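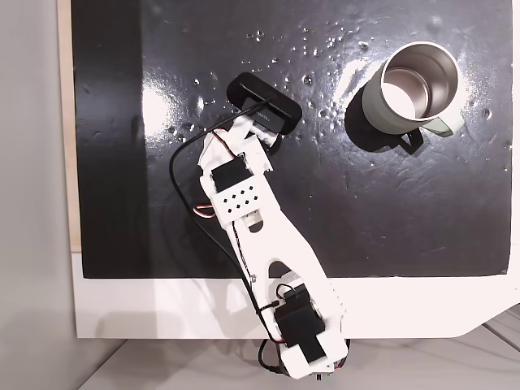

Heloísa Conceição wrote in to say that she'd put her rain gauge up first, on a Monday evening with the light going, and only then found the section telling her to level it, so could we please move that bit nearer the front? We could, and we have! Levelling now comes before anything goes up a pole. If you have an older printed guide, the steps are the same but the order is different, so follow this one.

Section 3: Putting up your Heltura weather station

By now you should have unpacked everything, charged the display and chosen a spot in the garden (Section 2). This is the fun part. By the end of it you'll have your own wind, rain, temperature and pressure readings coming indoors, and if you're anything like us you'll be checking them before you've put the kettle on.

Allow an afternoon. It can be done faster, but the ground spike is worth taking slowly, and you'll want a calm, dry day if you can get one.

You will need
The outdoor unit, with its radiation shield already clipped on
The rain gauge, in two halves (funnel and base)
The three pole sections and the ground spike
The bag of clamps and bolts
A small spirit level
A compass, or a phone with one on it
A rubber mallet
An adjustable spanner
Four AA rechargeable cells, 2,000 mAh or better

3.1 Fitting the batteries

1. Turn the outdoor unit over and slide the battery cover towards the arrow. It's stiff the first time.
2. Fit the four cells, following the plus and minus signs moulded into the tray. Two go one way and two go the other.
3. Wait for the small green light beside the tray to blink twice.
4. Check that the rubber seal is sitting flat in its groove all the way round, then slide the cover back until it clicks.

Note: If the light blinks red, take all four cells out, leave them out for a full minute and start again. Putting them back too quickly is the usual cause.

Caution: Don't mix old and new cells, and don't use ordinary alkaline cells with the solar lead plugged in. The solar panel will try to charge them, and they may leak.

3.2 Pairing with the display

Do this indoors, on a table, with both parts in front of you. You can pair them once everything is up the pole, but if something goes wrong you'll be up and down the garden all afternoon.

1. Stand the display and the outdoor unit at least a metre apart.
2. Hold down the PAIR button on the display until the aerial symbol flashes.
3. Press the small recessed button next to the battery tray once, using the end of a paper clip.
4. Wait. The first temperature reading normally comes through within a couple of minutes, and wind direction follows.
5. Blow on the wind cups and watch the number jump. (You don't have to do this. Everybody does.)

Once paired, the two parts will talk to each other over 70 metres of open ground. Walls cut that down, thick stone walls most of all, and so does foil-backed insulation. If you have either, read 3.8 before you hammer anything in.

3.3 Levelling the rain gauge

Inside the base of the gauge is a little see-saw with a bucket at each end. Rain runs down the funnel, fills one bucket, the see-saw tips, and the other bucket takes its turn. Each tip is counted. It's a lovely simple thing and it has been measuring rain in much the same way for generations, but it does need to sit flat. A gauge on a slope fills one bucket more than the other, and your totals will drift without any warning on the display.

1. Lift off the funnel and set it aside.
2. Remove the strip of foam holding the see-saw still. Keep it, as you'll want it if you ever move house.
3. Rock the see-saw gently with one finger. It should fall freely to either side.
4. Screw the base to its mounting plate, leaving the three bolts finger-tight.
5. Lay the spirit level across the rim, first one way and then at right angles.
6. Adjust the bolts a little at a time until the bubble is central both ways, then tighten each one a quarter turn in rotation.
7. Check the level again. Tightening nearly always shifts it.
8. Put the funnel back and twist it clockwise to lock.

Note: You'll check the level once more when the plate is in its final place outside. Doing it here first means that only small changes are left to make out of doors.

3.4 Putting in the ground spike

Caution: Before you drive anything into the ground, make sure there are no cables, gas pipes, water pipes or drains beneath. If you aren't certain, use the paving base instead (sold separately) and skip to 3.5.

1. Stand the spike upright in your chosen spot and push it in by hand as far as it will go.
2. Fit the plastic driving cap over the top. Never strike the bare metal.
3. Tap with the mallet, stopping every few blows to check that the spike is upright from two sides.
4. Stop when the collar is flush with the soil.
5. Firm the ground around it with your heel.

In sandy soil the spike may feel loose even when it's fully home. Dig out a little round the collar, pack it with gravel, and try again. Heavy clay is the opposite: water it the night before and you'll thank yourself.

3.5 Raising the pole

You'll want a second pair of hands for this one.

1. Join the three pole sections on the ground, lining up the dimples so that they lock.
2. Bolt the outdoor unit to the top section with the large clamp.
3. Point the arrow marked N at true north. A compass gives magnetic north, so allow for the difference where you live (most phone compasses have a setting for this).
4. Mark the pole and the collar with a pencil line, so you can find the same position again after cleaning.
5. Lift the pole into the spike, keep the arrow on north, and tighten the collar bolt.
6. Stand back and look at it from the far end of the garden. A leaning pole shows up at once from there.

Caution: Keep well away from overhead power lines, and don't raise the pole if there's any chance of thunder. The weather will still be there tomorrow.

3.6 Placing the rain gauge

The gauge has its own short stake and shouldn't go on the main pole, where wind makes it read low. Pick open ground, away from fences, sheds and the drip line of trees. A good rule is to stand at least twice as far from an object as that object is tall. Few gardens can manage that on every side! Do the best you can and make a note of what's nearby, so that you can make sense of an odd reading later.

Push in the stake, fit the plate, check your level one last time and plug the thin grey lead into the socket under the outdoor unit. Clip the lead to the pole so it can't flap.

3.7 Setting the pressure

Pressure is the reading we get the most letters about, and also the one we love most, because watching it slide ahead of a storm is a thrill that doesn't wear off.

The Heltura measures the air pressure exactly where the display is. Air thins as you go up, so a house on a hill reads lower than one by the harbour under the very same sky. Forecasts and charts get round this by correcting everything to sea level, and you can do the same.

1. Press and hold the SET button until the pressure figure flashes.
2. Enter the height of your house above sea level, in metres. A walking map will give you this.
3. Press SET again. The display now shows sea-level pressure, with a small S beside it.
4. Compare it with a trusted station nearby at the same hour, and use the up and down buttons to nudge yours into line if needed.

Do step 4 on a quiet, settled day. During a deep low, when the figure might be down at 994 hPa and falling, two places a short drive apart can differ quite properly, and you'd be correcting an error that isn't there.

3.8 If the signal drops out

Readings that turn into dashes for a few minutes and then come back are nothing to worry about. If the dashes stay for an hour or more, try these in order:

Move the display to a windowsill facing the pole.
Move it away from the router, microwave or baby monitor.
Check the battery symbol on the display (it shows the outdoor cells, not its own).
Raise the pole, if you've left out a section.
Pair again, following 3.2.

Owners with thick walls may want the Bakhtiari repeater, which plugs into an ordinary socket halfway between the two and needs no setting up beyond a single button press.

3.9 Sharing your readings

You don't have to share anything, and the station works perfectly well on its own. But it's a real pleasure to see your garden appear as a dot on the map beside everyone else's. With Kimuvel switched on, the display sends a reading every ten minutes, which comes to 144 a day, and you can look back through them from any phone or computer.

1. Open the menu on the display and choose SHARE.
2. Pick your home network and enter the password.
3. Type in the code shown on your Kimuvel account page.
4. Choose how exactly your position is shown. TOWN is the setting we'd suggest for most people. The Zatville group asks its members to use STREET, as they compare frost pockets on either side of the river.
5. Press SEND TEST and wait for the tick.

Leave the station for a full day and night before judging any of it. The temperature shield needs time to settle after handling, and the daily high and low will include your warm living room until midnight has passed. To clear them sooner, hold MAX/MIN until the display beeps.

Cleaning the funnel, winter care and replacing the wind cups are covered in Section 4.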